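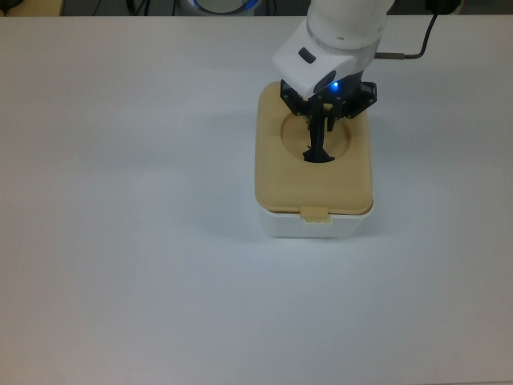 Divside is the shot list and subtitle package for the short film of the same name, directed by Malou Overgaard and finished in June. It holds the logging sheets, the subtitle files and the scripts that turn one into the other. It does not hold the film. Colour names in the logs follow the grading notes, so "pale" means a near-white with a little blue-grey in it, like the tabletop behind the white arm, and "warm" means anything that leans towards cream. If you add rows, please keep to those two words.

## What is in the folder

- `shots.csv` - one row per shot, 2253 rows including unused takes
- `subs/` - subtitles in English, Danish and Icelandic
- `scripts/` - two small Python scripts, see below
- `notes/` - Malou's continuity notes, typed up from paper

The finished film uses 77 of the logged shots. These have `yes` in the `final` column. Everything else is `no`, or blank where the slate could not be read.

## Columns in shots.csv

`scene` and `take` are as written on the slate. `place` is either Skatham (the harbour and the boarding house) or Ciltum (all interiors with the brothers). `sound` is `sync`, `wild` or `mute`. `remark` is free text and has not been tidied up. Expect spelling mistakes and some swearing about the wind.

Scene 14 was renumbered 14A halfway through the shoot. Both numbers appear in the log and they mean the same scene.

## Using the scripts

`check.py` looks for subtitles that overlap or run longer than the shot they belong to. `export.py` writes one subtitle file per reel. Run the check first. Both need Python 3 and nothing else.
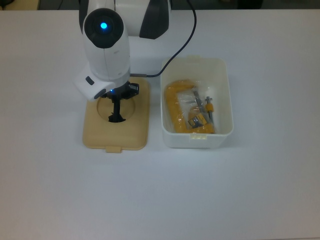
The `light` column was added last and is the least reliable part of the log. It records small light sources that show in the shot, such as lamps, phone screens and indicator lights, with their colour. A bright blue indicator set in a round black cover, as on the arm here, would go in as `small, blue`. Daylight through windows is not logged. For the Skatham night scenes the column is mostly blank - the sheets got soaked and the remarks were copied without it.

## Known problems

- Reel 2 of the Icelandic subtitles drifts late towards the end.
- The surname Sveinbjörnsson breaks if you open the files in anything other than UTF-8.
- Three takes in the boarding house share a slate number.

## Licence

Logs and scripts may be reused with credit. Subtitles are for festival and classroom screenings only.

Filed under: Short film > Post-production > Subtitles and logs

## Comments (3)

**tapehead**
Is reel 2 drifting in the Danish files as well? Mine seem fine.

**Malou Overgaard**
Only the Icelandic. I will fix it when I get the reel back.

**gaffer_ro**
Could you add a column for lens? I know it is on the paper sheets.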